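Print | E-mail

Liltell Community Orchard and Cider Press: Progress report to the Colura Fund

23 July 2019

Dear Gisela Arancibia,

We have had a cracking few months at Liltell and I'm delighted to be writing this with mud still on my boots. When I last reported, the lower field was waist-high in dock and bramble and we weren't at all sure the ground would drain. It does now! The new ditch along the Nadier boundary took the spring rain without a murmur, and the bottom gate can be opened without wellies for the first time since we took on the lease.

Planting first, as that's what most of your grant was for. All 23 trees in the first block are in, staked and guarded, and every one of them has come into leaf. We went mostly for cider varieties with a few good eaters along the path, where children can reach them. Two of the pears are sulking (they're on the windy corner, and I should have listened to the people who told me so). We'll put up a bit of hazel hurdle there in August and see how they do.

The grass between the rows has been left long on purpose. We cut a walking path through it every fortnight and rake the cuttings off, and already there is yellow rattle coming up where we sowed it. Somebody spotted a slow worm under the old tin sheet by the compost bays, which caused enormous excitement and stopped all work for half an hour.

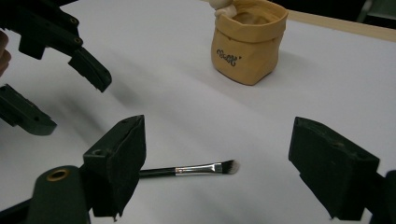
3 min read

Grafting days have been the real surprise. We planned one and ran three, because the first filled up so quickly. People brought cuttings from old garden trees that they were afraid of losing, including a very knobbly cooker that no one can put a name to. Most of the grafts have taken and are growing on in pots behind the shed. They'll go out to their owners this winter, with a spare of each kept for the second block.

On money: of the 3,000 pounds awarded, we have spent 2,000, on trees, stakes, guards, fencing wire and the hire of the digger. The remaining 1,000 is set aside for the press and scratter. I had hoped to have both bought by now. The second-hand press we went to see had a cracked bed, so we walked away from it, and Namboodiri have since quoted us for a new one of the same size. It's dearer, but it fits within the budget if we build the stand ourselves, and there's a queue of people wanting to do that.

What's left before the end of the grant: the hurdle, the press, a hard standing for it, and a proper noticeboard at the lane entrance. The water supply is still by bowser and I'd like to talk to you about that separately, as it doesn't fall under this award.

Our first pressing day will use apples from gardens in the village, as our own trees are years off a crop. Please do come. Bring bottles, and a coat.

With very best wishes,

Prys Landeg
Orchard coordinator, Liltell

Print | E-mail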